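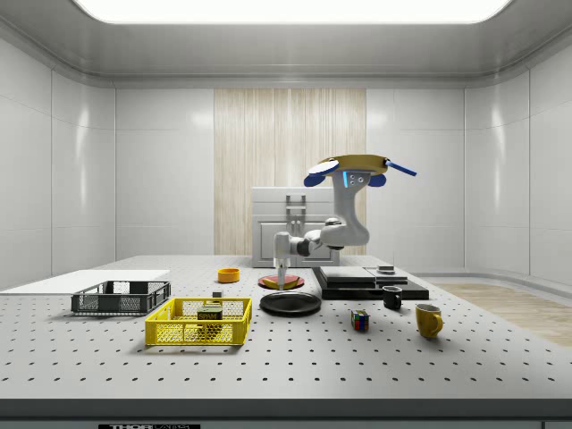 4.2 Serve practice and forearm load in club badminton players

Fiifi Addo, Najwa Yammine, Imad Dabbas
August

Last updated: August, 14:48

The second part of our study looks at the serve. In the first part we followed only the rally strokes, and the players told us that the short backhand serve was the stroke which made their forearm tired, although it needs very little force. We therefore asked 14 players of the Kemer club to keep a diary of serve practice for seven weeks. All of them played doubles regularly and none had an arm injury at the beginning.

Each player hit 48 short serves per session, in sets of their own choice. Before the session and after it, they marked how stiff the forearm felt on a paper scale. Grip strength was measured by the same person (Q. Azar) with the same device, always in the changing room and always with the racket hand first.

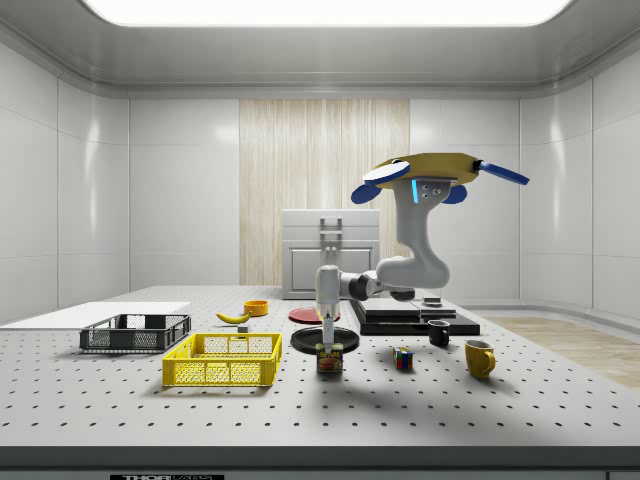 One player moved to another city in the third week, so the results are given for 13 players. Figure 3 shows the change in grip strength by week. The drop after practice was largest in the first two weeks and then became smaller. Stiffness marks did not follow the same line: several players still reported a stiff forearm in the last week, when their grip strength was almost unchanged by the session.

Figure 3. Change in grip strength from before to after serve practice, by week. Each line is one player.

We see two possible reasons. Players may hold the racket more loosely when they get used to the drill, as Kumarasinghe proposed in our discussions.
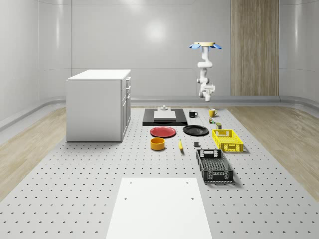
It is also possible that they simply rested longer between the sets, which the diary did not ask. The players who changed to a thinner grip tape during the study are marked in the table of the appendix, and we did not remove them. A later study should fix the rest time and should include singles players, who use the high serve more often.

Contact: Najwa Yammine, Atallah Racket Sports Group | Back to top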